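Packing firm's staff teach the machines their own jobs

10 March 2021
By the business desk

Workers at the Plarodance sporting goods warehouse in Brurnungate have started spending part of their shifts away from the packing line, showing machines how to do the work they have always done by hand.

The company, which sends rackets, balls, shuttlecocks and starter kits to schools and clubs, employs 200 people at the site. Thirty of them have signed up for what the firm calls demonstration shifts. They hold a pair of grippers, one in each hand, and use them to pick up goods and put them into bags and boxes. The movements are recorded and later used to train robot arms that are due to be installed on one of the packing lines in September.

Plarodance says no jobs will be lost this year as a result of the change. It has not made the same promise for next year, and the question came up several times at a meeting with staff last month.

The arms are being supplied by Nieto, an automation company that has worked mainly with food packers until now. Its software is called Rollar. According to Nieto, the system needs a large number of examples of each task before an arm can be left to try it alone. The target for the first product group, which covers badminton and table tennis items, is 4000 recordings. The room set aside for the work had produced 324 by the end of its first week.

Staff on demonstration shifts get the same hourly rate as team leaders, which is higher than the packing rate. They work in short blocks with a break between each one. The company brought in the breaks after early complaints of sore wrists and thumbs. Packers also said the grippers were slow to get used to, and that things they could do without thinking by hand, such as opening the mouth of a bag, took several tries.

Soft items and see-through bags are expected to be the hardest part of the job. Cardboard boxes keep their shape and are easy for a camera to pick out. A clear vinyl bag sags and shines under the lights, and its sides move when something brushes against them. Nieto has asked for bags to be left in different positions on the table, some standing well and some slumped, so that the software doesn't learn one neat version of the task that never turns up on the line.

Shuttlecocks have their own problems. They are light, they roll in a curve, and the skirt is easily crushed if it is squeezed too hard. Packers were asked early on how they pick them up, and it emerged that the day and night shifts did it differently. The day shift mostly takes them by the base. The night shift tends to lift them by whichever end is nearer. For now the recordings are being done by the base only, after a request from the night supervisors to settle on one method.

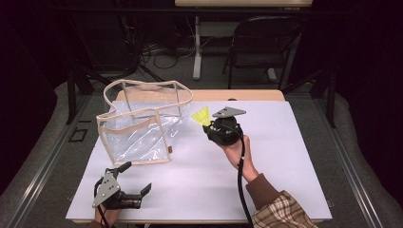

The choice of method matters to the people on the line for another reason. Until now, small decisions about how to pack were left to each worker, and new starters picked up habits from whoever stood next to them. Under the new arrangement there will be a written method for each product, agreed before recording starts. Some long-serving packers have welcomed this and say it should have been done years ago. Others are less happy, and told managers that they don't want a method chosen to suit a machine to become the rule for people too.

Plarodance says the written methods will apply only to the automated line. The staff association has asked for that to be put in the site agreement and is waiting for an answer.

Once the arms are running, the company plans to have one worker look after two of them, clearing jams, refilling trays and checking finished kits. Those posts will be offered first to people who took part in the demonstration shifts. The association has objected to this as well. It says that packers who work evenings, or who can't hold the grippers for long because of joint trouble, have had less chance to take part. The company has said it will look at opening a second block of demonstration shifts in the evening, but has not set a start date.

The remaining lines will carry on as they are through the busy season. A decision on whether to extend the system to rackets and larger kit bags will be made after the first line has been tested.

Comments

shuttle_mum
Our school orders from here every year and the kits are always right. Hope that doesn't change. Half the fun for the kids is everything being in its own little bag.

Exline4
I packed there for nine years. The wrist thing is real, and it was real before any grippers came along. If a machine takes the worst of it then fine, but get the promise about jobs in writing – and for longer than this year.

B. from Brurnungate
Team leader rate for doing it sounds good until you work out what you're teaching it to do. I'd still take the money.

Nightowl77
Night shift here. We do NOT crush them. Picking up by the nearer end is quicker and we get hardly any sent back.

shuttle_mum
@Nightowl77 no complaints from us, they've all flown fine!

gluepot
Does anyone know if the evening demonstration shifts will be open to agency staff? The article doesn't say and neither does the notice in the canteen.

Last updated: 4:15 p.m. – paragraph on evening shifts added.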